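The first thing I get offered is tea, and the second is a seat on the floor, because every chair in the workshop has a motor on it. Clodport is a shared space above a row of garages, open from four in the afternoon until whoever has the key gets tired. I'd come to talk to one of the members about grippers you hold in your hand, and about a project she calls Jisgate (she says it was the last name left on the whiteboard and she's never had the energy to change it).

Jisgate started out as a full arm. She wanted something that could fold clothes, and she spent most of a winter on shoulder joints. "I had this huge, shaky thing bolted to a door," she tells me. "It could lift a T-shirt. It could also hit me in the ear. I was spending all my time on the part that moves around, and I hadn't thought for five minutes about the part that touches the cloth."

So she took the arm off the door and kept the hand. Now she holds the gripper herself, works it like a big pair of tongs, and a camera on it records what the jaws are doing. The plan is to teach a policy from those recordings and worry about an arm later. Way later, by the sound of it!

I asked why clothes, when everybody else at Clodport seems to be stacking blocks.

"Blocks are polite," she says. "You grab one and it stays a block. A sweatshirt has no handle. You pick up one bit and the rest of it goes wherever it likes. And I hate doing laundry, so there's that."

Most of the practice happens on beds, at home or in whichever member's apartment is free. I'd pictured a clean white table with lights on it, and she laughed at me for a good while. She tried that at first. The cloth slid too easily and the whole thing came out looking like a shop window, and then nothing she'd learned there helped on a real mattress, where everything sinks a little and the sheet comes along with the shirt.
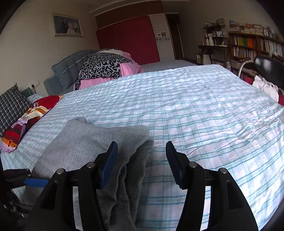
Gray garment on a plaid sheet, with the gripper in hand.

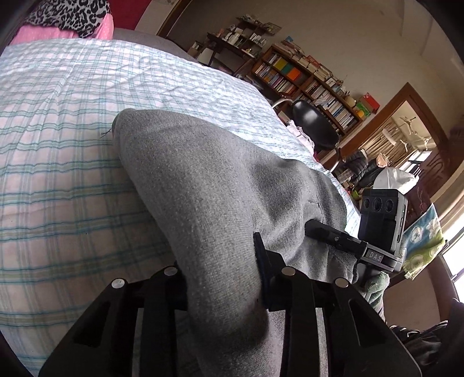
"The sheet thing drove me nuts," she goes on. "You close the jaws and you think you've got the sleeve, and you've got the sleeve plus a pinch of bedding. A person feels that right away. With the tool you have to learn to look for it." Her trick is to come in low, push the cloth into a little ridge, and only then squeeze. She showed me on my own scarf, which I got back with a crease I'm still trying to steam out.

We talked a lot about pads. I had no idea a person could have this many opinions about fingertips! She's been through foam, bike tube, dishwashing gloves and a silicone baking mat, and each one got a page in a notebook with a score next to it. The foam gripped nicely and fell apart. The bike tube left marks on anything pale. Thick knits are forgiving, she says, and thin cotton is where you find out what your pads are worth.

Pellow, the hardware store down the street, gets a lot of her money. She bought 40 hinge pins there when she was still making her own linkages, and has been finding them in her coat pockets ever since. A good linkage closes the same way every time and doesn't wobble when you twist your wrist. Her early ones wobbled so badly that she'd blame the cloth, blame the camera, go to bed annoyed, and find a loose screw the next morning.

How much recording does it take? She pulled out a laptop and scrolled for me. There are 307 takes in the folder she trusts, and a much bigger folder she's embarrassed by. A session can run up to 200 takes if she's stubborn, but her wrists complain well before that, and tired takes look tired. "You get sloppy and you start yanking. Then you've got a folder full of yanking, and guess what you're teaching it."

The software side runs on a pile of scripts named Cherkaoui, after the street she lived on when she wrote the first one. It took her seven tries to get the clips lined up with the jaw positions, and she still talks about try number five in a voice I'd save for an ex. She'll share the code with anyone who comes by and asks, as long as they don't ask her to explain the file names.

I wanted to know when I could send my laundry over. She thought about it longer than I'd expected. Towels maybe, she said, and maybe by October, and folded in half only. Fitted sheets she won't even discuss. Then she went off to look for the good tweezers, and I finished my tea next to a chair that kept trying to roll away.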